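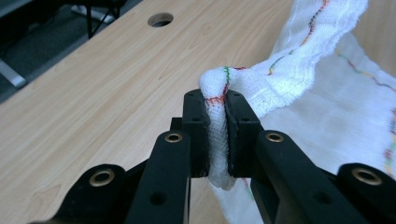

4 Setting up the Dosine drainer and cloths

This section covers the stand, the bowl, the draining cloths and the first batch of soft cheese. Read it before you use the drainer for the first time. If you bought the drainer with the small press, set up the drainer first and then go on to section 5.

Parts in the box

Stand base with rubber feet
Two uprights and one crossbar
Hook
Draining bowl and lid
Drip tray
Draining cloths, uncut, in a paper sleeve
Cotton tape
Bag of fixings, marked 226

If the bag of fixings is missing, look inside the drip tray, where it is packed in the later boxes. Spare bags can be ordered from Terkport under the same number.

Putting the stand together

1. Place the base on a level worktop with the rubber feet down.

2. Push one upright into each socket. The flat side of each upright faces inwards. The uprights are the same and can go on either side.

3. Fit a washer and a screw from the bag to each socket. Turn the screws until they start to grip, then stop.

4. Lay the crossbar over the tops of the uprights with the hole for the hook facing down. Fit the two short screws.

5. Go back to the socket screws and tighten them fully.

6. Screw the hook into the crossbar by hand. Do not use pliers.

7. Slide the drip tray into the base from the front.

Note: on stands sold before June the hook is already fitted and step 6 can be left out.

Caution: do not hang more than the contents of one full bowl from the hook. The crossbar may bend and the stand can tip forward.

Preparing new cloths

New cloths contain a little starch from the mill. Wash them before they touch any food.

8. Take the cloth out of the sleeve and rinse it in cold water.

9. Boil it in a large pan of clean water for ten minutes. Keep the cloth under the water with a wooden spoon.

10. Lift the cloth out with tongs, let it cool and rinse it again.

11. Hang it up to dry away from cooking smells.

Caution: do not use fabric softener or scented washing powder on the cloths, now or later. Both stay in the cotton and will spoil the taste of the cheese.

Cutting to size

The cloths come larger than you need, so that they can be cut for the bowl or for the press. For the bowl, a cloth should hang over the rim by a hand's width all the way round.

12. Spread the dry cloth on a table. Pull the corners out gently until the weave runs straight.
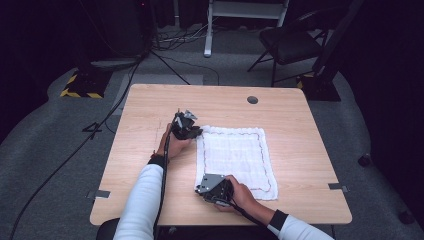 Fig. 2. White cloth on a table top.

13. Stand the bowl upside down in the middle and mark the overhang with a soft pencil.

14. Cut along one thread of the weave if you can see it. The edge will fray less.

15. Hem the edges if you wish. A hem is not needed for draining, but an unhemmed cloth should have its loose threads trimmed after each wash.

Keep the offcuts. They are a good size for tying up herbs or peppercorns when you make flavoured cheese.

Lining the bowl

16. Scald the bowl and lid with boiling water and let them drain.

17. Wet the cloth with boiled water that has cooled, and wring it out. A dry cloth soaks up whey and sticks to the curd.

18. Lay the cloth in the bowl and press it down against the sides with your fingertips. Small creases do not matter. Large folds leave deep marks in the cheese and can trap whey.

19. Fold the spare cloth outwards over the rim.

Your first batch

Start with plain curd made from whole milk, following the recipe card. Goat's milk and skimmed milk both give a softer curd and are easier once you have used the drainer a few times.

20. Ladle the curd into the lined bowl a little at a time. Do not pour it. Poured curd breaks up and blocks the cloth.

21. Leave it for half an hour with the lid on.

22. Gather the four corners of the cloth, tie them with cotton tape and hang the bundle from the hook with the tray underneath. The bundle should hang clear of the base.

23. Drain in a cool room, or take the crossbar off and drain in the bowl in the fridge. Overnight is usual for a spreading cheese. For a firmer cheese, leave it until the following afternoon.

24. Empty the tray when it is half full. The tray holds 200 ml to the lower line.

25. Untie the cloth, turn the cheese out and salt it. Store it in the fridge in a covered dish and eat it within 4 days.

Note: if you want to keep the whey for baking, tip it into a clean jar each time you empty the tray and put the jar in the fridge straight away.

If something is wrong

Whey comes through cloudy or white. The curd was cut too early or stirred too hard. Use a double layer of cloth for the rest of this batch.

Nothing drains. The cloth is blocked. Untie the bundle, scrape the curd away from the sides with a spoon and tie it again. If this happens with every batch, boil the cloth as in step 9.

The cheese sticks to the cloth. The cloth was dry when it went in, or the cheese has been left too long. Peel the cloth back slowly from one corner.

The stand rocks. Loosen all the screws, press the stand down on a level surface and tighten them again, sockets last.

Washing and storing cloths

Rinse in cold water as soon as the cheese is out. Hot water sets the milk in the weave. After the cold rinse, wash by hand in hot water with a spoonful of washing soda, rinse well and dry fully before folding. Boil the cloth again before the next batch.

Replace a cloth when it smells sour after boiling or when you can see holes in it. Replacement cloths are sold singly. Heavier cloths for the press are woven by Eglītis and have a blue paper sleeve; they drain too slowly for the bowl.

The stand and tray can be wiped with warm soapy water. The bowl and lid may go in the dishwasher on the top rack. The uprights may not.

Text of this section revised by Jean Purves and Mawuli Akolgo. For the press, see section 5.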